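4 Seating: arranging, adjusting and care

4.1 Scope of this section

This section applies to all padded and tubular-frame chairs supplied for the main hall and the balcony area of the Cadwaladr building. It should be read together with Section 3 (Lighting) where chairs are to be placed directly under the ceiling tubes. Chairs supplied under the earlier Kallis agreement are covered by their own leaflet, which is kept at the reception desk.

4.2 Before you begin

Each chair should be checked before it is put out for use. A chair which fails any of the checks below must be labelled and taken to the store.

1. Stand the chair on a level part of the floor and press down on the back. All feet should remain in contact with the floor.
2. Run a hand along the frame and feel for sharp edges or loose caps.
3. Press each padded armrest from above and then from the side. Slight movement of the padding is normal. Movement of the fixing beneath it is not.
4. Lift the loose cushion, where one is fitted, and check that the ties are whole.

Note: Patterned cushions are issued only with the tubular-frame chairs. They should not be moved to the Gostum padded chairs, as the ties are too short for that seat.

4.3 Setting out

1. Bring the chairs from the store on the trolley, no more than five at a time.
2. Begin with the row furthest from the door and work back towards it.
3. Leave a clear gangway on both sides of the hall.
4. Place padded chairs at the ends of rows, with the armrest to the gangway.
5. Fit the cushions last, with the printed side uppermost and the ties fastened behind the frame.

CAUTION: Do not carry a chair by its armrest. The padding may turn under the weight and the chair may fall.
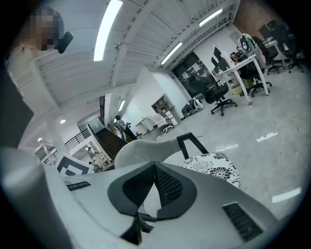

Chairs on the balcony are to be set back from the rail and must not be stacked there at any time. The upper limit for the balcony is 18 chairs, and this applies to meetings and private hire alike.

4.4 Cleaning

1. Wipe padded parts with a soft cloth and warm soapy water. Dry them with a second cloth.
2. Brush the cushions before washing. Covers may be washed at a low temperature and should be dried flat.
3. Wipe frames with a damp cloth only. Polish leaves a film that marks clothing.

Note: Bleach must not be used on printed covers - the pattern will fade unevenly and the cover cannot then be matched.

4.5 Repairs and replacement parts

Requests for repair should be sent to Gemma Staniforth, stating the number on the chair label and the nature of the fault. Armrest pads are ordered from Murna in packs of 20, and delivery can take nearly 11 working days. The full stock is inspected each July by Osian Hughes, and any chair withdrawn at that inspection is entered in the seating register.

Section last revised 20 May 2021.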